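Stillov Household Store: Linen and Soft Goods FAQ

Scope

These answers cover sorting, folding and storing bedding, fleece and plush garments, and the mixed items that collect with them. They apply to all shelf units in the Stillov store. For mattresses and rugs, use the separate bulky goods page.

Which items count as soft furnishings?

Pillows, cushions, sheets, quilted covers and throws. Fleece clothing is a garment and is shelved separately, even when it comes in with bedding. Sort by type first and by color second. 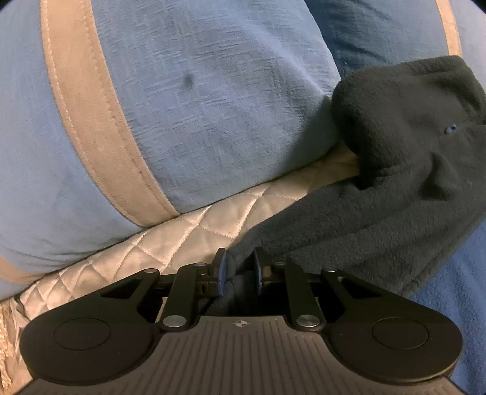 Page last changed: December, S. Arumugam

How should fleece be picked up from a bed or a pile?

Take hold of one fold and lift straight up. Dark gray fleece shows lint from white quilted fabric, so remove it before the quilted pieces are shaken out. Do not drag it across the bedding.

How is fleece folded?

Lay the garment face down. Bring both sides to the center line, then fold twice from the hem. Flatten with the palm. Fleece springs back and should not be stacked more than 5 high.

Can pillows with contrasting trim be stored with plain ones?

Yes, if they are the same size. Place trimmed pillows on top with the bands facing out. Light blue and darker blue pillows go on the same shelf but in separate stacks.

Does diamond-stitched fabric need special folding?

Fold along a line of stitching where possible. Folding across the diamonds leaves a ridge in the filling. Vacuum bags are not used for quilted items.

What shelf label applies to bedding?

Label 452. Older labels marked Pleltomer are still valid until the shelf is next relabeled. Do not put both labels on one shelf.

What if cables or electronics are mixed in with the fabric?

Take them out before folding anything. A coil of cable tends to catch on plush, and a tablet left on a cushion can slide off when the cushion is moved. Order of removal: flat electronics, loose packets, cable, cloth. 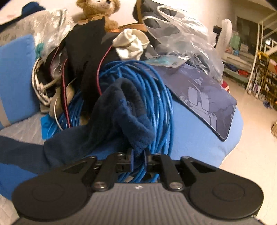

Linen and Soft Goods FAQ, Issue 2, page 2

How should a large coil of cable be handled?

Lift the whole coil with both hands and keep the loops together. If cloth is lying over it, clear the cloth first. Tie the coil in two places before shelving it. Cable goes in the Tuominen cabinet, never in a linen bin.

Which way out should plush garments be stored?

Smooth side out. The fuzzy side picks up dust and flattens under weight. If a navy garment has a brighter blue lining, check that none of the lining shows at the fold.

Where do tablets go?

On the charging shelf, face up, with nothing on top. Wipe the glass with a dry cloth. Packets found with a tablet go in the small parts tray.

What should be done with crumpled cloth items that have an open rim?

Flatten the rim first, then fold the body toward it. Shiny fabric should not be ironed unless the care label permits it.

When are the shelves checked?

Sunday, after the evening sort. Gangadharan Naidu keeps the shelf list. Items found on the wrong shelf are moved and the list is corrected the same evening.

Can I use the Skevora bins for bedding?

Only the deep ones. The shallow bins do not close over a pillow. Bins with a cracked lid go back to the front desk.

Who do I contact about a missing item?

Saranya Arumugam. Give the item type, the color and the shelf label.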